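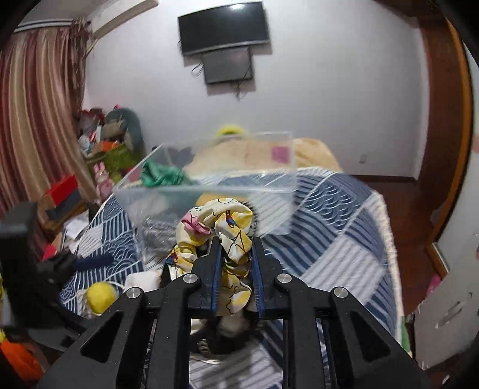

Rhodri Mathias: The 9 failed takes from Tustcombe all have the same fault. Jaw width reads fully closed while the scrunchie is still held between the pads, so the export marks each one as an empty grasp. Can this be fixed at our end, or do they need recording again?

Status: open, passed to Griffiths

Please don't record again yet. The jaw width in Nakia comes from the last calibration, and the closed value is stored per tool. Check the value stored for the left and right tools and paste both in.

Rhodri Mathias: Left 688, right 721. The Plarcombe pair were set up the same afternoon and show no fault. All the failed grasps are with the right tool.

Status: waiting on site

721 is too high for that tool. It was probably saved with something between the pads – gathered cloth will do it. Steps:

Clear the jaws and wipe the pads.
Close by hand until the pads meet, hold for 2 seconds, save.
Open fully, save.
Close on the scrunchie and read the width. It should stay above zero.
Repeat for the left tool, even if it looks right.

Rhodri Mathias: Done. Right now saves at 688, same as the left. Width on the scrunchie stays above zero through lift and carry. It dips for a moment at release, then opens as normal.

The dip at release is filter lag and can be left. For the old takes, run the width pass again with the new closed value. The raw counts are kept, so the hand path and timing do not change. Takes that still show as empty after that should be dropped from the training set – do not edit the labels by hand.

Rhodri Mathias: Width pass run on all 9. Seven now pass as held, 2 still read empty and have been dropped.

Status: closed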